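The Kosola hand-held gripper pair, in use

Doltberg sells the Kosola as "a robot hand without the robot," and as sales lines go it's fair. You get two grippers, one for each hand, each with its own camera. You do the chore, the kit records it, and somewhere down the road a machine with no experience of chores is expected to pick up the habit. We had a pair on our bench for 7 weeks. The full write-up is with our editor, Sofia Drakos, who would like it shorter. What follows is the gallery, with the remarks that wouldn't fit anywhere else.

Unpacking

The kit comes in a hard case with cut foam, and the foam has been cut by someone with firm opinions about which way round things go. Left and right units are marked on the inside of the handle, where you will find the marking after you've put them on the wrong hands. Allow half an hour to charge and pair everything. Gerd Eichhorn did it in ten minutes and has been unbearable since.

Doltberg lists the case at 2000 open-and-close cycles. We stopped at whatever it was we did and the latches are fine.

The clear box job

Every gripper looks good picking up a foam cube. We have a foam cube, and the Kosola picks it up beautifully, and so does everything else we've ever tested, including barbecue tongs. So the bench task was a slim black tool and a see-through desk holder with a divider in it, the sort that brochures go to die in. One hand deals with the tool while the other minds the holder.

It's a mean little task. The box is thin and glossy and does its best to look like the table under it. A person sees it well enough. A depth camera tends to see a rumor. Seen from the right-hand unit: fingers apart, holder standing out on the white, the tool lying over by the left-hand unit. 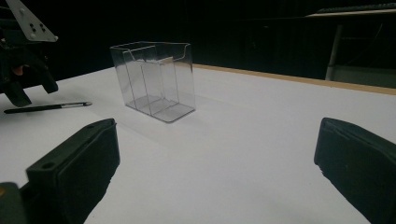

The fingers

They are black, blocky and not going to win anything for looks. The surface has a bit of tooth to it, and it holds smooth plastic better than I expected from something that resembles a doorstop. Squeeze feel is good. The trigger has a long travel, which at first makes you feel you're operating a staple gun from underwater, and by the second afternoon seems normal.

What you can't do is get a fingertip under anything thin. Playing cards are out. A coin on a flat table is a long and humbling episode. Doltberg will sell you a set of narrow tips for 70 euros, and they ought to be in the case. Orestis Rallis filed down a spare pair to see whether he could save us the money. He could not, and we then owed for the spare pair.

Wear after our time with it: light scuffing, mostly on the inner faces, plus one nick that came from the bench vise and can't be blamed on the product.

The view

Each camera looks out past its own fingers, so both of them sit at the bottom of the picture all the time like two people in front of you at the movies. You get used to it. The point is that whatever learns from the recording gets the same view the finished robot will have, fingers and all, and for that purpose the obstruction is a feature. It says so in the brochure, so it must be.

Field of view is generous. With the units set wide apart you still get a good part of the other one in the corner, bracket plate included, and that helps when you're later trying to work out which hand was doing what. The white top against a dark background suits it. On Kyriaki Zervas's kitchen counter, which is speckled granite, the tracking sulked.

Holder center-left this time, and the metal end of something slim just above the white at the far corner, under the other unit's plate.

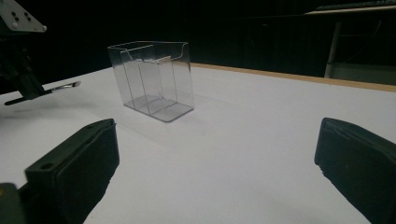
The transparent stuff is where the Kosola earned most of its score. We recorded 500 runs of the box job, and nearly all of them came through the checking software without a complaint. Our old rig, a Balaskas from two benches ago, used to lose its bearings whenever someone walked past in a striped shirt. The Kosola lost track mostly when we let one unit drift behind the other, and the manual warns you about that on page one, in red.

Software

The desktop program is called Clilance and it is gray. It imports your recordings, lines up left and right, and throws out the ones it doesn't care for. It's strict about this and gives its reasons in codes. Code 14 means the two units started too far apart in time. Code 15 also means that, as far as we could tell. Makis Athanasiadis keeps a list taped to his monitor and has offered to sell copies.

Export is quick and the files open where you want them to. There is no undo on the trim tool. There is a dialog box asking whether you're sure, and you will be sure.

Comfort

Fine for an hour. After that the weight out front begins to make itself known in the wrist, and after two you start putting things down a little harder than the task calls for. We took to swapping operators at the hour, and the recordings from late in the afternoon got noticeably less bad-tempered. Small hands had more trouble than large ones with the trigger reach. A shorter trigger exists but has to be requested by email, and ours showed up on a Tuesday after we'd packed the case.

Would we keep it

Yes, if the job is tabletop work and you have a cooperative surface. For cloth we'd want the narrow tips. For anything heavier than a full mug, look elsewhere, and put a towel down first.

The loan units go back to Doltberg at the end of June, minus one finger screw, which is somewhere under the radiator. Readers' questions about mounting the same fingers on an arm are answered in the full review, at whatever length Sofia allows.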